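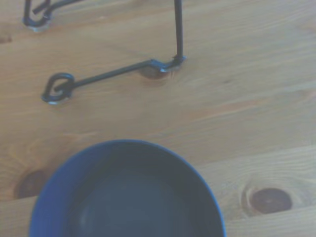 Oiling a wood tabletop before the good bowls come out

Quick one, people keep asking after the last post. This is for a pale, knotty wood table that gets actual meals on it. Mine had gone dull where the fruit bowl lives and I finally dealt with it one afternoon in July.

What you need

Hardwax oil, small tin. I used Rieger clear.
Sandpaper, 180 and 240 grit
Old cotton t-shirts, cut up
Mineral turps
Felt dots, the 9 mm ones
A dry day. Or a heater in the room, at a pinch.

Step 1. Clear it

Everything off. Bowls, wire stand, placemats, the lot. I know you want to work around the stand. Don't. You'll get a tide mark round every little foot and have to redo the whole end of the table.

Step 2. Wash

Warm water, tiny squirt of dish soap, wrung-out cloth. Go with the grain. Dry straight away with a tea towel and leave it overnight.

Step 3. Sand

180 first, light pressure, long strokes with the grain. Then 240. Go easy at the knots - they're harder than the wood around them, so heavy sanding leaves them sitting proud and your bowls will rock. Vacuum, then wipe with a rag and a splash of turps. Let that flash off, windows open.

Step 4. First coat

Thin. Thinner than that. A tablespoon does a surprising area. Rub it in, wait 16 minutes, buff off whatever is still sitting on top. My neighbour Arne Albers left his an hour and it went tacky, he was scraping it with a bank card.

Colour will look too orange at this point. Settles down by the next day.

Step 5. Second coat

Next day, same again. Two coats is plenty for a kitchen table. Desk or sideboard, one will do.

Lay the oily rags flat outside to dry before they go in the bin. They can catch fire scrunched up, so no shortcuts on this one.

Step 6. Wait

The tin said 108 hours before hot dishes. I gave it nearly that. Light use after a day or so is fine, no spills tho.

Step 7. Feet

Wire stands are murder on fresh oil. Flip yours over and run a finger along teh ends. Looped feet are usually ok, it's the sharp bends that scratch. Any burr, file it off. Felt dot under each one if there's room, or a dab of clear silicone if the wire's too skinny for felt. Bowls with a rough unglazed base get a dot or two as well.

Touch-ups

White ring from a mug: 240 grit, one drop of oil, buff. Dry patch: just oil it, no sanding. Laimutė Jaunzems wrote in to say she redoes hers every autumn and skips the sanding altogether, which sounds good to me.

Next post is the chairs, once I've found the clamps.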